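Clearing the Table in Dokville

It's a little after nine on a Saturday and I'm in the computer lab at Kolbridge, eating somebody else's crackers and watching a robot arm think about dishes. Well, a robot arm on a screen. The Otska Cup is a simulation contest, so there's no motor to burn out and no real plate to break, and I confess I was a bit let down when I heard that. I wanted crashing sounds!

It took me ten minutes to get over it. The students get as worked up over a virtual banana as I do over playoff baseball.

The job sounds easy. The arm hangs from the ceiling over a big gray work surface scattered with tableware and odds and ends, and the team's program has to sort it all into crates. Every run shuffles the layout a little, so memorizing moves won't get you anywhere. Each team gets 1000 runs to practice on before July, and the Kolbridge crew had burned through 338 of them by the time I showed up.
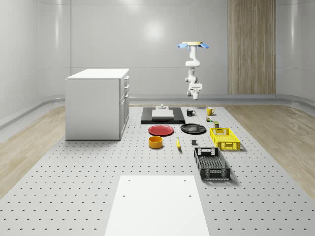 Siu-ming Liao does most of the grasping code, and she has strong feelings about plates. A mug gives you a handle and a nice tall side to grab, she told me, but a plate just lies there. Her first version pushed one clear across the surface and onto the floor — she still has the recording, and she played it for me twice.

Tin-yau Liu handles the planning side, meaning what to pick up and when. He started out going for the closest thing first, then switched to saving the crowded spots for last, and the two of them argued over that for most of a week. (They were still at it while I was there, very politely.)

The team named their program Ko, and everybody talks about it like a slightly stubborn pet. "Ko doesn't like bowls today," Tin-yau said, scrolling through a log I couldn't make heads or tails of.

Around lunchtime they tried a new grip setting for the plates. Ko missed 3 in a row. Siu-ming typed something, deleted it, typed it again and asked if there were any crackers left. There weren't, and I'm afraid that was me.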